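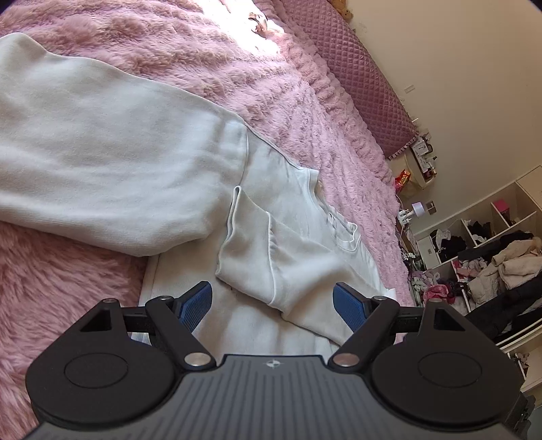

Última modificación: 3 de junio de 2025

Cómo se dobla una sudadera

Una sudadera tiene cuerpo, dos mangas, cuello y puños. Para doblarla se extiende sobre una superficie plana, como la cama, y se alisan las arrugas con la palma. Cada manga se lleva hacia el centro - primero una, luego la otra - y el bajo se sube hasta el cuello. 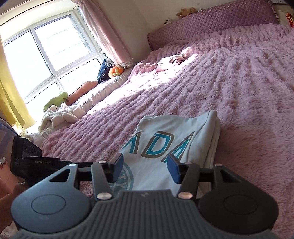 Las camisetas ocupan menos porque su tejido suele ser más fino. Se pliegan los lados hacia atrás y después se dobla la prenda por la mitad. El dibujo queda hacia fuera: en la camiseta azul claro todavía se leen las letras «ADA», y así se reconoce sin abrirla. En un cajón de 32 cm de ancho, mide antes el paquete doblado.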